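Oiling a long wood worktable that never gets cleared
Forum: Finishes and Upkeep
4 replies

pronder_shop
Original post

We have a long light wood table in a shared workspace and it needs a coat of oil before July. It gets used all day. People leave a mouse on it, small stands, controllers, a strip of tape near the edge. I sanded one end by hand with 300 grit and it feels fine, but the rest has never been touched. Do I need to clear the whole thing, or can I do it in 2 halves and keep one side in use?

The top on an ordinary day:

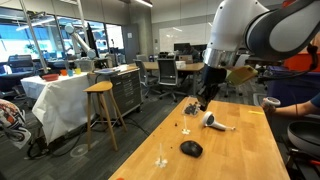
Reply 1
skullstead

Clear it all. If you oil in halves you get a lap line across the middle and it shows every time the light is low. Also, 300 is too fine for a first pass on a top that gets used. The oil won't soak in much. Go back to something coarser and stop there.

Get the tape up first. Warm it with a hair dryer, peel slowly, then wipe the glue off with mineral spirits.

Reply 2
lota2377

I disagree about the lap line. I did a counter in sections and stopped at a seam between boards. You can't find it now. What does matter is where all the stuff goes while the oil cures. Is there any other flat surface in there?

Reply 3
pronder_shop

Not much. The desks behind it have a monitor and laptops on them and people work there. From another spot:

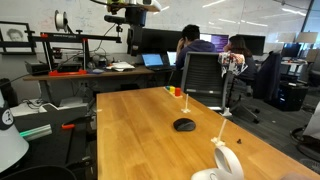
Photo: pronder_shop

The toy blocks and the two white pegs can go in a bin. The mouse can go on a desk. I could probably get the top clear for one night, starting at 6 p.m.

Reply 4
choi_b

One night is enough for a thin coat if you wipe off all the extra. Wait 20 minutes, wipe, then wipe again before you leave. Lay the rags flat outside to dry, don't ball them up. They can catch fire.

I'm with skullstead on doing it in one go. Sections work on a counter with a sink in the middle. On a long open top I'd want one wet edge from end to end.

For the small parts, use a tray with a lip and put the whole tray back when the oil is dry. Screws left loose on fresh oil leave rings.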